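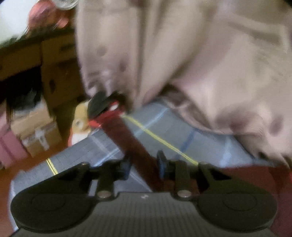
Hand-held gripper with paired round finger pads; a rod-like handle and yellow string lie across the work area.

String entanglement (also cord fouling) is a fault in two-finger grippers in which a string, cord or loose thread is drawn into the finger linkage during a grasp. It is most often reported in household handling work, where cloth and corded objects share the same surface.

Causes

The fault begins when a slack length of string crosses the gap between a finger and the gripper body. As the fingers close, the linkage folds over the string and pinches it at the pivot. Round pads wider than the finger behind them make the fault more likely by guiding slack toward the joint.

Effects

A fouled finger stops short of its commanded position. The controller may read the added resistance as a firm grip and begin the lift, so that the object is dropped or dragged by its string. In trials of the Pedon gripper at Custside, 14 of 107 failed grasps were put down to this fault.

Detection and prevention

Saadet Türkmen proposed comparing the travel of the two fingers and halting the motor when they disagree. The Jisska controller adopted the check in its March update. Linkage covers are also used, although they limit finger opening and must be removed for cleaning. Trapped string should be cut and pulled free only with the power off.

See also

Grasp failure
Pinch point
Wan linkage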